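The Fruit That Waits in the Cold

My aunt kept apples in a wooden box under the bed. In January she would pull the box out, choose the softest ones and make a cake. The good ones she pushed back again. Because of this we ate, all winter, only apples which were one day away from being bad.

I thought of her when I moved to Osorville and got my first real refrigerator, a second-hand one, bought for 577 from a man who wanted it out of his hallway before evening. For several years I treated it as a closed cupboard. Things went in and I forgot them.

Lungile Mahlangu, who sells fruit at the covered market in Dundton, changed my habit. She does not like to see apples in a deep drawer. "You put them low, you put a bag of carrots over them, and you find them in spring," she told me. At her own home they sit on an open shelf at the height of the eyes, with space between one and the next, so the cold air can pass and a bad one does not touch its neighbor.

It is a simple thing, but I tried it. I took the jars out of the upper part, wiped the shelf with warm water and a little vinegar, dried it well, and gave the place to the fruit.

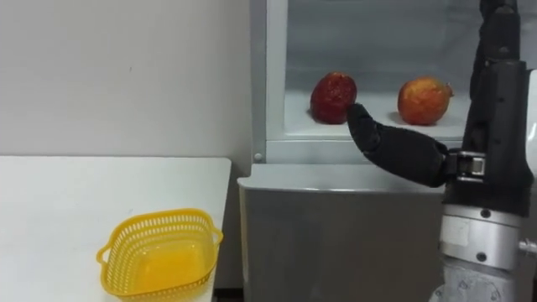
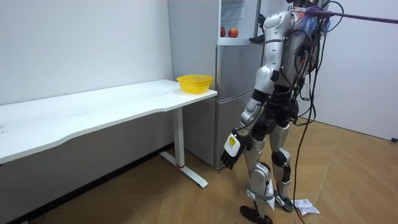 Two apples on the shelf of the open upper compartment, with a space left between them in the first picture.

The second part of her advice is about the basket. Mine is plastic with holes in the sides, and it stays on the table, not in the refrigerator. When I come from the market everything goes into it first. I look at each apple for bruises, and the bruised ones remain in the basket to be eaten the same day. Only the firm ones go to the shelf. I do not wash them before – water on the skin makes them spoil sooner – but I wash them when I take them out.

Gerrit Steyn, a grower from the Matlala side who sends 3000 crates to town in a good season, agrees with most of this. He would add one rule, to keep apples away from lettuce and other green leaves, which turn yellow beside them. He also says that the dark red ones in his orchard lose their crispness before the striped ones, so at his house they are eaten first.

My aunt never had a refrigerator with a light inside. I still make her cake, with three soft apples, plenty of cinnamon and less sugar than she wrote down.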